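**Thread: Fare credit expired during border closure – any recourse?**

**hrubyr**
Booked Redach in December, flight canceled by the carrier, took a voucher instead of cash. Voucher was valid for 12 months. Route was not reinstated until month 13. Support says the voucher is void. Value is 2,930 before fees.

Replies will be slow.

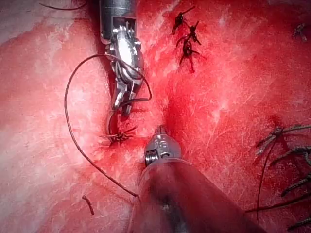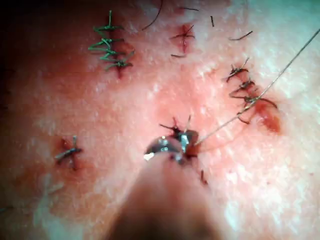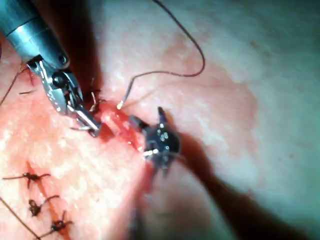 Back to the voucher. The terms say "valid for travel on any operated route." My reading is that they owed me an operated route from the original airport within the validity period. There was none.

**l_walczak**
Your reading doesn't hold. "Any operated route" means whatever they were flying, from wherever. They flew out of Ostrowski the whole time. You could have used it there.

The real question is whether you were offered cash at the time of cancellation. Check the first email.

**hrubyr**
First email has one button, "Accept credit." Refund link is in the footer, gray text.

**l_walczak**
Then it was offered. Poorly, but offered.

**tomar_h**
Disagree with Lucyna. A footer link is weak evidence of informed choice. I had the same email and filed a card dispute on the basis that the service was not provided. Bank reversed it, less a 50 handling fee.

**l_walczak**
When did you file?

**tomar_h**
Five weeks after the cancellation.

**l_walczak**
He is past a year. Most issuers will reject on the filing window alone.

**nisha.dubey**
Two things to try before the bank:

1. Written complaint to the carrier, not chat. Ask for reissue of the credit, not cash.
2. If you bought through an agent (Cestmont and Tronum both sold these fares), the agent may hold the original payment record and can request the reissue.

**hrubyr**
Bought through Tronum. Did not know they could request it.

**jpandey**
They can, but only if the ticket number is still open. Once it shows as exchanged they close the case – mine took two calls to get that answer. Ask for the coupon status first.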